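Moved the whole workshop into the back half of the garage over the long weekend. Thread on what I kept, what I binned and what I'd do differently. Apr 6, 2024

---

The old setup was a kitchen bench off the kerb and a set of Brancombe shelves I bought in December. The shelves are fine. The bench had a bow in it and everything rolled to the middle.

---

Binned: 4 half tins of paint, the dead sander, a box of chargers for phones I don't own. The council tip takes paint for free where I am. Check yours, some only do it on set dates.

---

Kept every jar of screws. I know. Sorted them by length and gave up on sorting by head.

---

Lighting was the biggest improvement for the money. Two LED battens off the one switch, $25 each. I used to work under a single bulb behind my own head, so whatever I was cutting was in shadow.

---

Someone asked about the Vetora clamps. Bought 2, one is good, the other slips when you do it up tight. Taking it back. The Jin ones cost less and have held so far, but the handles are small if you've got big hands.

---

Zones next. I tried labels and ignored them within a day. Masking tape on the work surface has lasted longer. One strip each way, and each patch gets a job. Glue stays in its own patch, and so does anything waiting on a part.

---

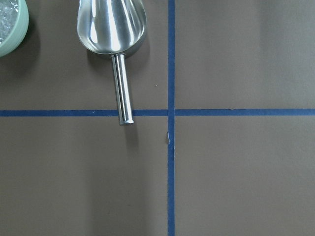 ---

Power is still a mess. I've got one double outlet on the far wall and a lead running along the skirting. Sparky is booked to put in another one near the door. Until then the heater and the saw don't go on together.

---

Also rang Trustora to ask if tools in a detached garage are on the contents policy. They are, up to a limit, but they want receipts or photos for the dearer stuff. Took me about 5 minutes on the phone.

---

Still to do: seal the gap under the roller door, find a home for the ladder, repaint the back wall some colour other than mustard. Will add to this once the sparky's been.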